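Bamboo Tile Mats and Bed Linen: Your Questions

Last updated February. Mostly by Wenceslao Figueroa, between orders, so bear with the typing. 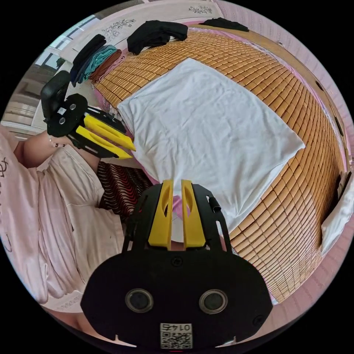 Same questions keep coming in so they're all going on one page. If yours isn't here, use the contact form and put your order number in the subject line. Please. The subject line, not the bottom of the message.

THE MAT

What is a bamboo tile mat?

Small flat bamboo tiles strung together into one big sheet. Goes on top of the mattress in warm weather and you sleep on it. Feels cool, feels firm. Some people hate it the first night and won't give it up by the fourth.

Does it go over or under the fitted sheet?

Over. Mattress, fitted sheet, mat. Put it under the sheet and you lose most of the cool feeling and the sheet slides all night.

How big should I go?

A bit smaller than the mattress. You want a strip of sheet showing on all sides. A mat that hangs over the side gets sat on, bends hard at the edge and that's where the cords go first. Measure the mattress itself, not the bed frame.

Mine won't lie flat. Is it faulty?

Almost never. It's been rolled up in a box. Lay it out, tiles up, leave it overnight. If one end still lifts, roll that end loosely the other way for an hour and try again. A slight wave on a soft mattress is normal, the mat follows whatever is under it.

Still lifting after 5 days? Write in.

Will it pinch?

It can catch arm hair or long hair in the gaps, mostly while new. A thin cotton cloth where your head and shoulders go fixes that. For kids I'd always put something over it.

Will it snag my clothes?

Loose knits, yes, sometimes. Plain cotton pajamas, no. Run your palm over the mat once in a while and feel for a rough tile. Fine sandpaper, two or three light strokes, wipe off the dust.

How do I clean it?

Damp cloth, wrung out well. Wipe along the rows and then across. Plain water most weeks, a drop of dish soap if it's sticky. Dry it with a second cloth and stand it up somewhere airy. Do NOT soak it. Do not put it in the washing machine, we have had that email more than once.

Sun or shade for drying?

Shade. Strong sun dries the tiles out and they can crack.

It smells.

New bamboo smell goes in a week or so with a window open. Musty smell is different, that means it was put away damp. Wipe both sides with one part white vinegar to five parts water, dry it fully, a whole day at least. If you see dark spots that don't wipe off then it's time for a new one.

A tile cracked. Can I fix it?

One tile, yes. Repair pack is item 1404 on the order form. You get spare tiles, cord and a bent needle. Instructions are on the card inside. If the cord has gone along a whole row send it to us, don't try it at home, the tension is fiddly.

CLOTHS AND SHEETS

Do I need the square cloths?

No. Nice to have. People put them under a pillow, under a baby's changing things, over the part of the mat where they sweat the most. They're small so they wash and dry quick, and you aren't stripping the whole bed.

Which color?

White if you bleach. Anything else if you don't. The Honorato cloths come in white and oatmeal, the Cindo ones in white only until spring.

What's the difference between Honorato and Cindo?

Honorato is heavier, holds a crease, folds neatly. Cindo is thinner and softer and wrinkles if you look at it. For over the mat I like Cindo. For stacking on a shelf, Honorato.

How do I get the wrinkles out without ironing?

Shake it hard when it comes out of the wash, pull the corners, dry it flat or over two lines. Then smooth it by hand on the bed while it's still a tiny bit damp — on the mattress, not on the bamboo. Damp cloth left on a bamboo mat leaves a mark.

Dry cloth on the mat is fine, and the mat makes a good folding surface. Firm enough to get a straight edge against.

Best way to fold a square cloth?

Lay it out flat first. All four corners, no shortcuts. Then:

Bring the left edge over to the right edge, corners matched.
Smooth from the fold out to the open side.
Bottom edge up to the top.
Smooth again.
Once more in half if your shelf is shallow.

Hold each corner near the very tip. If you grab it further in, the tip flops under and you get that little lump in the finished stack. If the cloth slides around while you fold, keep one hand on a corner and do the moving with the other.

My square cloth isn't square any more.

Shrinkage. Cotton shrinks more one way than the other, usually on the first hot wash. Pull it gently the short way while damp. Won't come back all the way but close. Match the corners when folding and let the middle do what it wants.

Can I tumble dry?

Cindo low, Honorato medium. Take them out before they're bone dry. Nothing with elastic goes above low.

My colored sheet bled on a white cloth.

Pinks and reds are the usual ones. Don't dry the cloth! Drying sets it. Wash again right away, on its own, with oxygen bleach, then look. Twice if needed. Wash new colored sheets alone the first couple of times and this doesn't come up.

MAKING THE BED

What order do you do it in?

Fitted sheet, tight. Mat, centered, same amount of sheet showing on each side. Cloth if you use one. Pillows. Light blanket folded at the foot.

Where do I put the cushions and the spare blanket while I do this?

Chair, if you've got one. Otherwise the far end of the bed and work around them. Not the floor, they pick up everything.

The mat moves around at night.

Sheet's too loose or too shiny. Cotton sheets grip better than satin. There's also a set of corner loops made by Tinerstead that we stock, they go through the border and under the mattress. Four in a pack. Work fine on mattresses up to 9 inches deep, past that they're too short and you'll just get annoyed.

Can I use it with an electric blanket?

No.

Can the dog sleep on it?

Claws are fine, chewing isn't. Depends on the dog.

STORAGE

How do I put it away for winter?

Wipe, dry a full day, roll with the tiles facing out. Tie loosely in two places, cotton tape or an old strip of sheet. Stand it in a closet or slide it under the bed. Cloth bag, never plastic. Never fold it, and don't lay boxes on top.

And the cloths?

Wash before storing even if they look clean, old sweat goes yellow over a few months. Stack with the folded edge facing you so you can pull one without dragging the rest out.

How many cloths fit in the storage box?

The Stakumgate box holds 23 Cindo cloths folded in quarters. Fewer of the Honorato, they're thicker, I've never got the same number in twice.

ORDERS AND RETURNS

How long does shipping take?

Cloths go out next working day. Mats take longer as the boxes are long and the carrier picks those up seperately. You'll get a tracking link for each, so two links for one order is normal.

Can I return a mat I've slept on?

Once, to try it, yes. After that no. Roll it, don't fold it, original box if you still have it. Cloths have to be unwashed.

The box arrived bent.

Open it the same day and unroll the whole thing. Check both ends, that's where the dents are. If tiles are broken send two photos, one of the box and one of the mat, and we'll sort a replacement. If it's only the box, the mat is alright to use.

Do you cut mats to size?

We used to. Cut edges kept fraying so it's stopped for now. Custom sizes with a proper border are possible but slow, ask first and send your measurments in inches, width then length.

Can I pick up in person?

Yes, afternoons until 5. Message before you come, the big sizes aren't kept up front and somebody has to go get them.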